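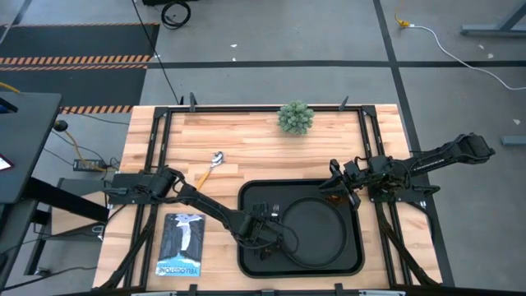 I've been putting off writing about the left arm since August, partly because I was embarrassed and partly because I kept thinking I'd have a cleverer explanation by now. I don't, so you're getting the plain one. The short version is that a cable got the better of me. If you look near the left gripper you'll see the loop I mean, the one arcing over the black tray, and if you've ever run a pair of arms over a tabletop you may already be wincing. I wasn't wincing. I was rather fond of that loop, because I'd been told over and over to leave slack at the wrist, and there it was, plenty of slack, and I went off to make a cup of tea feeling like a person who follows instructions.

The job we were working on was a simple one on paper. The left arm holds the edge of the tray steady and the right arm picks up the round dish and sets it down again a little further over. That's the whole thing. Poppy Hulme wrote the routine for it over the summer and named it Clendell, after the village where her grandmother lives, and we had it running well enough that I'd stopped holding my breath every time the fingers closed. We'd set it up for 256 cycles in one go, which was the most we'd ever tried, and I had told everybody at home not to expect me for supper.

On cycle 16 the left arm stopped with its gripper down by the tray and the controller threw a code 9.

Now, a code 9 on our controller means a joint has lost its position reading, and the manual gives you a whole page of reasons, starting with the encoder and working outward. So I started with the encoder, as one does. I powered down, homed the arm, ran it again, and it got through a handful of cycles and quit in nearly the same spot. I swapped the motor driver. I swapped it back. I phoned the supplier, Hirker, and a very patient man there had me read him voltages for the better part of an hour (every one of them perfectly fine, which he seemed sorrier about than I was). By the end of the evening I had half talked myself into ordering a new wrist joint, and those are not cheap, and I had the page open and everything.

Poppy came in the next morning, listened to the whole saga with her coat still on, and asked if I had watched the cable. Well, I had watched the arm! I'd watched that arm until my eyes hurt. So we ran it at a crawl with her crouched down at table height on one side and me on the other, and she saw it almost right away. As the wrist rolled over to take hold of the tray, the loop dropped, slid under the raised edge, and caught. Then the arm lifted and the whole pull went straight into the connector at the joint. It never came out. It just got tugged, ever so slightly, a little more each time, until the contact gave up for an instant and the controller decided it had no idea where its own wrist was.

Here's the part that bothers me, though, and the reason I wanted to write this down. When the arm faulted it did what it was supposed to do and froze. The right arm didn't. The two of them were on separate stops, something we'd meant to fix in the spring and hadn't, and so the right one carried on with its half of the job for 6 more seconds while I stood there with my hand out, reaching in to see what was wrong on the left. It didn't touch me. It came past my sleeve at no great speed and I jumped back and said a word I won't put on the blog. I've thought about it quite a lot since.

So, what we changed. Both arms are on one stop circuit now, and either one faulting takes down the pair. We also put a strain relief at the wrist, a little Hiltine clamp that holds the cable before it reaches the connector, and the slack has been moved further up the arm where it has nothing to hook itself on. Poppy added a slow first cycle to the start of every run as well — somebody has to stand and watch the cables for it, and only the cables. And nobody reaches over the table until the power is off, me included, me especially.

I told this story to my brother-in-law, who fixes printing presses over at Humphreys, and he laughed for a good long while and said it's always the cable. I do wish he'd mentioned it in August.

The 256 cycles finally went through, by the way. I'd like to try a heavier dish next, once I've tidied up the wiring on the right side to match.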